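The Open Day Worth Standing Through

I spent a November afternoon at the Joron open day, and the part I remember best was the slowest. Most of the 66 visitors crowded around the Drendel arm, which stacks cartons at 385 an hour. It's loud and quick, and I had seen enough of it after five minutes.

Trerov had the bench at the back. On it was a board of toy blocks - a heart, stars, cylinders and so on - and one arm with a long gray finger. I stayed there for 33 minutes. 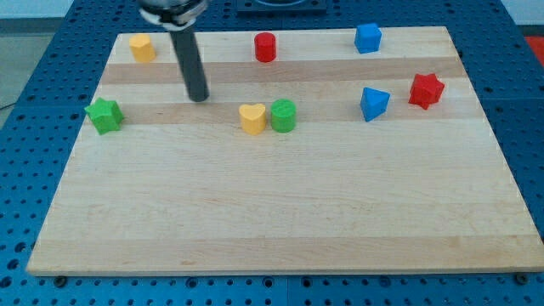 Why slow is better

A fast demo shows that a machine can repeat itself. Fine, but we knew that. With the blocks I could follow each move and ask the engineer about it while it was still going on. She told me which parts were still unreliable. I got no answer like that at the carton line.

Petrauskas, where I work, will hold its own open day next spring. The plan so far is a big cell behind glass and a video on a loop. I think we should put out a small bench too, with someone beside it who is allowed to talk about the faults. Visitors who want speed can still watch through the glass.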